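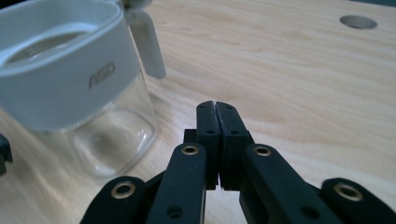 The glass container with the white lid band, on the wooden table.

Stedosport > Club House > Kitchen Minutes

Minutes, July 26, 2024

We began with the glass container, which got far more talk than anyone had planned. It will stay out on the table for now – the cupboard shelf is really too low for it, and we all like having it close by. Please lift it with both hands!

The Irnard cups are to be packed in 2 boxes, 12 to a box, and the Tóth plates can wait until November.

Agreed warmly by all 9 present, and we then stayed on for cake.

Filed under: Kitchen & Social

Contact Stedosport | Back to top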